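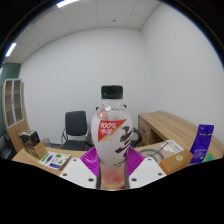 ¿Se pueden comparar dos juegos de dedos sin desmontar la empuñadura?
Basta con cambiar los insertos y repetir la calibración de apertura; la empuñadura y la cámara se quedan como están.

4. Prueba comparativa de insertos: Poltar y Flastelitz

4.1 Preparación

1. Despeje la zona central de la mesa y coloque la botella en posición vertical, con el tapón enroscado.
2. Deje los demás objetos (cajas, sobres, taza) donde no estorben el cierre de los dedos.
3. Monte el juego Poltar. Apriete los tornillos de las dos placas alternando un lado y otro.
4. Abra la empuñadura hasta el tope y compruebe que las dos puntas quedan a la misma altura.

Nota: las estrías de los dos insertos deben mirar hacia el interior. Si uno queda girado, la botella rota al cerrar. 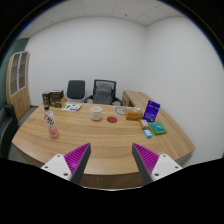
5. Encienda el controlador Taheri y espere 14 segundos antes de mover los dedos.
6. Cargue el perfil «Jarano 2» y ponga el contador a cero.

Precaución: no apriete los tornillos con el controlador en marcha.

4.2 Ejecución

1. Acerque la empuñadura con los dedos abiertos hasta que la botella quede centrada entre ellos – sin tocarla.
2. Cierre despacio por la parte inferior, por debajo de la etiqueta.
3. Levante la botella, manténgala en el aire y vuelva a dejarla en el mismo punto.
4. Repita hasta completar 29 agarres. El ciclo entero lleva casi 53 minutos por juego.
5. Cambie al juego Flastelitz y empiece de nuevo desde el paso 3 del apartado 4.1.

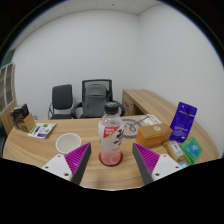 Última modificación: 07/03/2026 – Leopoldo Cervantes

4.3 Registro de resultados

Anote cada agarre como válido, deslizamiento o caída. Un giro de la botella sin pérdida de altura cuenta como deslizamiento.

Nota: si la cámara pierde de vista una de las puntas, descarte el agarre y repítalo. No corrija el encuadre a mitad de serie.

Guarde los dos registros en la misma carpeta antes de pasar al apartado 5 (objetos planos).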